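Narkero talk — my notes, version with the cuts in

Slot is 25 minutes, leave five for shouting. Water. Check the clicker before going up, the last one skipped slides.

Opening. Say who I am, say nobody is paying me for this. We had a trial licence for Narkero through Brilham, who resell it here, and Brilham were told in writing that I'd be giving a talk whatever the outcome. They were fine about it. They may be less fine by the end.

What it's sold as. Read the line off the brochure, slowly: "Test your household robot in 1000 homes before it enters one." Let that sit. Then ask the room what they think the word "homes" is doing there.

What you get for the money. A simulator, a library of rooms, a library of objects, a couple of ready-made arms and a scoring tool. You bring your own control software or you use theirs. The basic licence is 300 a month per seat. The scoring tool is extra, and I only found that out from the second invoice. Don't rant about the invoice. One sentence and move on.

Next slide, bedroom set, tidying task. Leave it up for a while and let people look before talking. 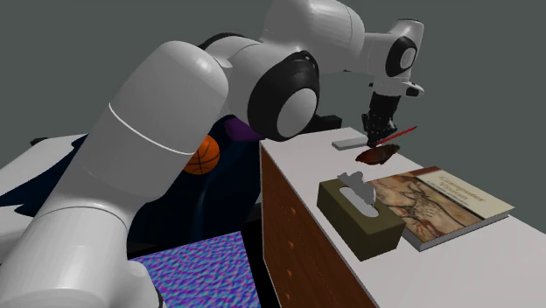 Hưng Nông, when I sent round the draft of these slides, wrote back that I was being unfair at exactly this point. His view is that a cluttered dresser top is a decent test, much harder than the coloured cubes we all put up with for years, and that if a tool gives a small team a tissue box, a book and a thin red stick to worry about on day one, it has earned some of its fee. He also said I should stop calling it a toy.

So I've stopped calling it a toy. Answer him properly in the talk, he'll be in the second row.

Where he's right. The clutter is good. Small flat things are next to big things, and the gripper has to come straight down into the middle of it. The book on the dresser says "Computer Vision" on the cover, pause for laugh, there may not be one. The furniture has handles. There's wood grain. As somewhere to find out that your arm swings its elbow through half the room to reach one small thing, it does the job, and it does it without you having to buy a dresser.

Where I don't agree. Three things. Take them in order and don't wander.

First, the tissue. Standing up in a nice peak. I want to know what happens when you pull it, and the manual goes very quiet. As far as I could get out of support, soft items in the bedroom set are fixed shapes unless you switch on something called Dullska, a separate add-on for cloth and paper. With Dullska on, our runs slowed to a crawl on the office machine. With it off, you're grasping a sculpture of a tissue. Both of those may be all right for your purposes. I'd have liked the brochure to mention it.

Second, the thousand homes. I went through the list. There are 132 base rooms. You reach 1000 by swapping wall colours, floor coverings and what's lying on the surfaces. I don't think that's dishonest exactly — everybody in this business does some version of it — but a bedroom with a different rug is the same bedroom as far as the arm is concerned. The reach is the same and so is the height of the dresser. If your robot has learned that height, it'll look brilliant in all of them.

(If someone asks: yes, you can change the furniture sizes yourself. It's in the settings file, not in the menus. Page 89 of the manual. Took me most of an afternoon in April.)

Third, the score. This is the one I mind. Narkero gives you a single number at the end of a batch and the sales people love it. It counts a task as done when the object ends up inside the target area. It doesn't look at how it got there. I had a run where the stick was shoved along the surface by the side of the fingers until it reached the right place, and that was a pass. You can switch on contact limits, and the number drops, and then you have to explain to your boss why the number dropped. Ask for hands: who here would leave them on?

Comparison slide. Keep it short. Phuthong does fewer rooms and looks a lot worse, grey boxes mostly, but its log files tell you every touch and how hard it was. I'd take that over nice bedding. For a demo to investors I'd take Narkero, and I'll say so with Brilham in the room. Don't show the price table, it's already out of date.

What I'd ask before signing. Put this up as text and read it out:

Which objects are soft and which only look soft?
How many rooms differ in size and not just in colour?
What does the score ignore?
What's not in the monthly price?
Can I have my data out in a format somebody else's software can open?

On that last one the reply from Brilham was "we're looking into it", same as it was when we started. Quote it and leave it there.

Verdict, if I must. We didn't renew. We might have done with Dullska included and a faster machine, and Hưng would have renewed anyway, he's told me to say that. If you've never had your arm in anything more complicated than an empty table, a month of it will teach you things, mainly about your own motion planner. Just don't let anyone take the score into a meeting about real houses.

Likely questions. Does it run on a laptop: yes, badly. Did we try the kitchen set: only for an hour, not enough to have an opinion. Have we compared it with our real arm: on one task, too few runs to put on a slide, and I'm not going to be talked into giving the figure from the stage.

If running over, drop the Phuthong slide, keep the questions list.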